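Resizing the kitchen circuit, part two

The subpanel went in at the end of October, so the remaining question was which loads to put on which breaker. I had assumed the oven was the problem. After two weeks of logging I no longer think so.

The logger is a Torkar clamp meter with a serial output, sampled once a second and written to a plain text file. Readings below 22 watts are unreliable with the clamp I own, and I discarded them. Standby loads are therefore missing from everything below. If you want those, use a plug-in meter on each outlet and add them by hand.

The old circuit fed the countertop outlets, the refrigerator and the range hood from a single 20 amp breaker. At 120 volts that gives 2,400 watts, and for a continuous load you should plan on 80 percent of it, or 1,920. My peak one-minute average was 2,000 watts, at 7:10 in the morning, with the kettle and the toaster both on. The breaker never tripped. A thermal-magnetic breaker tolerates a small excess for a long time, and breakfast is short.
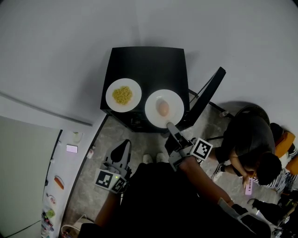 The refrigerator was less interesting than I expected. Its compressor runs at a steady level and cycles more often when the room is warm. The defrost heater is a separate matter: 475 watts, on a timer that pays no attention to what else is running. Twice in two weeks it overlapped with the kettle.

Magdolna Simon commented on part one that I should check the neutral as well as the hot. She was right. I found one backstabbed outlet with a scorched neutral and replaced it, along with the three others from the same box of parts. Screw terminals this time, torqued to the figure printed on the device. If your outlets are the push-in type and feed others downstream, pull one and look at it with the breaker off. 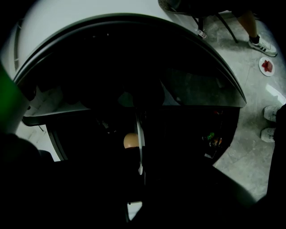

Small egg-shaped object, dark interior.

The new layout is simple. Countertop left and countertop right each get a 20 amp circuit, the refrigerator gets its own, and the hood moves to the lighting circuit, where it adds 86 watts on high. I kept the existing cable where the gauge and the ground were both good - two runs out of five.

Part three will cover labeling, and the arc-fault breaker that trips whenever the vacuum starts. Raw logs are available if anyone wants them.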